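Shape Blocks on the Maple Board

Back to Galleries | Toys & Tabletop | Posted Wed 8 March

I've been promising a page on the shape blocks for ages, so let's get going! If you came over from the puzzle galleries, it's the same rules as always: click to make it bigger, borrow it if you like, and drop me a note if you do.

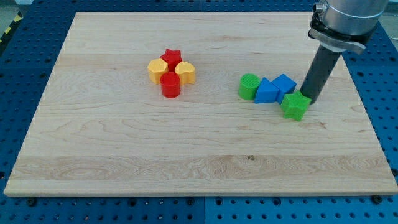 Star, hexagon, heart and cylinder bunched up on the left, with four more blocks strung out on a slant to the right.

I love that red and yellow on the pale wood. I've tried these blocks on a gray blanket, on the kitchen counter and on a green card table, and the maple wins every time. The wavy dark swirls in the grain do a lot of the work, especially down toward the front of the board.

About the blocks

They're plain plastic shape-sorter pieces, the kind you push through the matching hole in a lid. Mine came without the lid (or the bucket, or anything else) in a bag of odds and ends from the church sale in Drenville back in September. The bag was 3 dollars and also had a jump rope and half a tea set in it. I only wanted the tea set, and guess which part I still play with.

The heart is my favorite and I will always put it in if there's room. It's a yellow heart, too, and I don't think I'd ever seen one in a sorter before. My own childhood set had a heart, but it was pink and somebody chewed the point off it. (My brother. He denies it to this day.)

The hexagon is the useful one. It has flat sides, so you can snug other pieces up against it and they stay put, and when the light comes in from above you get one side brighter than its neighbors, so it looks good with no effort from me at all. The cylinder is the one you have to watch. Stand it up and it's an angel, lay it on its side for one second and it's under the radiator.

About the board

Solid maple strips glued side by side, and heavier than you'd think. You can see the seams if you look for them — faint lines running across at regular spaces. I like having them there when I'm laying out a row, the same way you'd use the lines on notebook paper.

I got it from Oluwaseun Nwachukwu, who does countertops and had this piece left over from a job. He wanted to round the corners for me and I said no, leave it, and then I caught my hip on it twice in the first week, so he had a point. It gets a rub with mineral oil when it starts looking thirsty and that's all the care it has ever had. Please don't use olive oil. I did that to a cutting board once and it smelled like an old salad until I threw it out.

Underneath is the blue pegboard table, so there's a border of round holes all the way around. A few people have asked me to crop that off in my other board pictures. Nope! I like the blue.

Things to try with a handful of blocks

Make two little groups and ask a kid which one looks friendlier. I did this with Tomomi Takeda's twins and got a very long speech about how the ones standing close together were having lunch and the others were waiting for the bus. I haven't been able to see it any other way.

Close your eyes and find the star by touch. Easy for grown-ups, pretty exciting at age two.

Trace them. The star comes out a bit fat if your pencil is dull, but the heart and hexagon trace beautifully, and you can cut the shapes out of felt afterward and have a matching game for nothing. I've got an envelope of them by the phone with nearly 300 in it, because once I start cutting I can't seem to stop.

Wash them first if they're secondhand. Warm water, dish soap, an old toothbrush for the corners of the star. Dry them standing up on a towel — mine held on to drips for a whole afternoon the first time and left rings on the dresser.

Questions I get

Will I sell the blocks? No, sorry. I do have a spare green triangle from some other set, and you can have that for the postage.

What did I use on the color? Nothing. I turned the brightness up a hair on an older gallery once and the wood went the color of banana pudding, so I leave it alone now.

Is there a bigger file? Yes, write to me through the contact page and tell me it's gallery 131, or I'll send you the buttons by mistake.

Next up is the wooden train, as soon as I find the caboose.

Previous: Buttons in a Muffin Tin
Next: coming soon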